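Print this page | E-mail this page

About Us

Weldu started out as a single shelf of kitchen things at the back of a hardware store in Skeltthorpe, and we have never quite lost our fondness for those first few items: the bowls, mostly, and the fruit that always seemed to end up in them. People would come in for hinges and go home with a bowl (sometimes two), and after a while it seemed silly to keep pretending we were a hardware store.

Today we have 2 shops, the old one in Skeltthorpe and a larger, sunnier one on the square in Irkombridge, and between them we carry 200 kinds of bowls, plates, cups and serving dishes for everyday tables. We like plain shapes and cheerful colors. We like a bowl that can hold soup at noon and apples by suppertime, and that a child can carry across the kitchen without anyone holding their breath!

Our own line is called Himirska, and it's the part of the work we're proudest of. Last August we mailed out 858 Himirska parcels, every one of them wrapped at the long table in the Irkombridge back room, with the radio on and usually a pot of coffee going. If you've ever had a handwritten note from us tucked in with your order, that's where it was written, and we do read the ones you send back.

Do stop in if you're nearby. There is always fruit on the counter, and you are very welcome to take a piece while you look around, or just to sit down for a few minutes and tell us what you've been cooking lately.

Contact: Weldu, 1063 Mill Street, Irkombridge | © Weldu, all rights reserved | Back to top

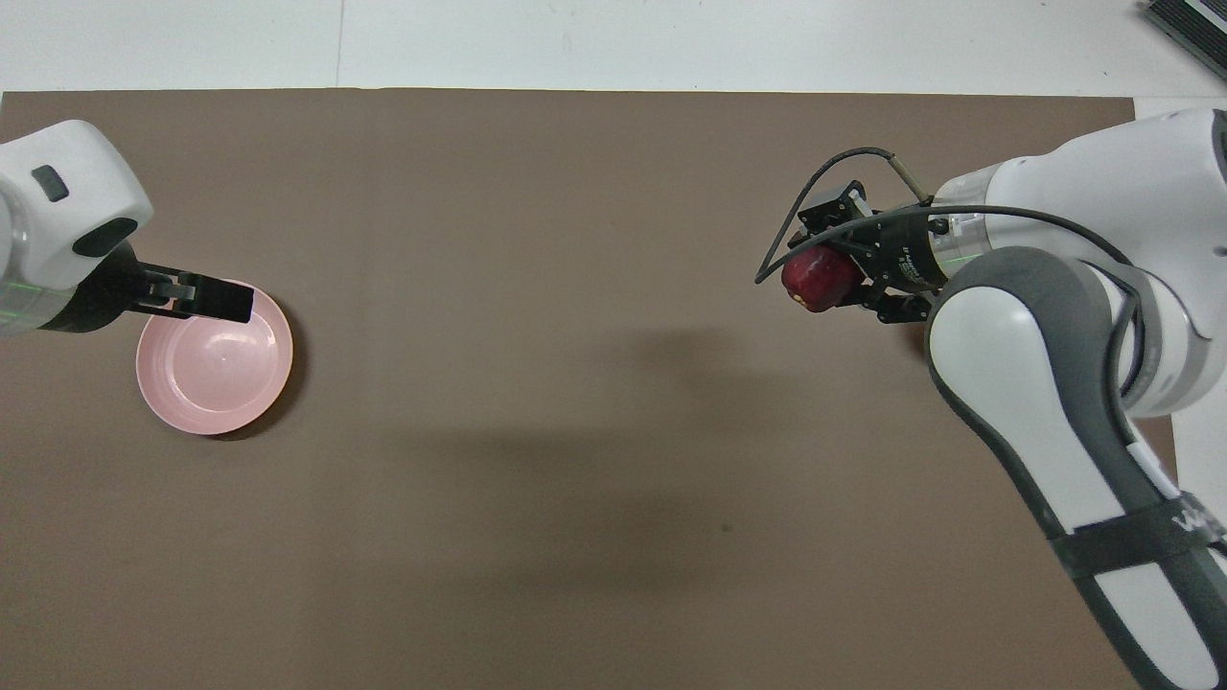

A pink bowl and a red apple at Weldu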